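Buscar en la revista Buscar Secciones Suscripción

La mesa clara: vajilla corta para superficies de uso diario

Texto: Domnica Ursu 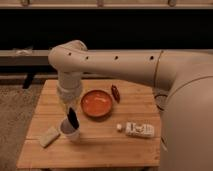 Una mesa de madera clara impone condiciones a lo que se coloca encima. Refleja más luz que una oscura, acusa antes los cercos y admite mal las piezas de base áspera. Por eso el taller Jirnura, que dirigen Ionuț y Floarea Husar, diseña primero el pie de cada pieza y después el perfil.

El catálogo es reducido. El vaso cilíndrico bajo, en blanco, sirve para beber y también para guardar utensilios de pie. El segundo uso es más exigente: un objeto largo y delgado desplaza el centro de gravedad hacia el borde, y un vaso ligero vuelca. Jirnura fijó el peso mínimo en 230 gramos, con la mayor parte de la masa en el fondo. El labio queda sin aristas, dado que el mango descansa siempre sobre el mismo punto y acaba marcando el esmalte.

El cuenco plantea otro problema. En los naranjas, el esmalte se adelgaza al escurrir durante la cocción y el borde puede tirar a óxido. Floarea Husar no lo corrige. «Un borde más oscuro da la medida de la pieza desde lejos», explica. «Si lo igualo, el cuenco parece más hondo de lo que es». La forma baja facilita el lavado y el secado, aunque limita el contenido: fruta pequeña, frutos secos, una ración de ensalada. Para caldos no se recomienda.

El horno, un Rondik de carga frontal, trabaja por lotes. De la última serie salieron 173 piezas aptas para la venta. Las rechazadas presentaban sobre todo burbujas en el pie, un defecto que raya la madera y que no siempre se aprecia a simple vista. El control se hace con la yema del dedo y, en caso de duda, arrastrando la pieza sobre un papel de seda.

Qiuyue Dai, responsable de acabados en la carpintería Bestau, aconseja aceite duro de poro abierto en los tableros claros, dos manos finas con lijado intermedio. El barniz resiste mejor las manchas, pero no admite reparaciones parciales. Con aceite, un arañazo se lija y se repasa en la zona afectada. El mantenimiento es anual; en mesas de cocina, cada seis meses.

En cuanto a la disposición, Dai prefiere pocas piezas y agrupadas en el centro. Los utensilios que se usan a diario van de pie en el vaso, con la punta hacia abajo si manchan. El cuenco se deja vacío entre comidas. Los alimentos que destiñen, como la remolacha cortada o la cúrcuma fresca, no deben apoyarse directamente sobre el tablero aceitado.

La próxima hornada está prevista para noviembre e incluirá un plato llano del mismo diámetro que el cuenco.

Utilizamos cookies propias y de terceros. Aceptar Configurar Rechazar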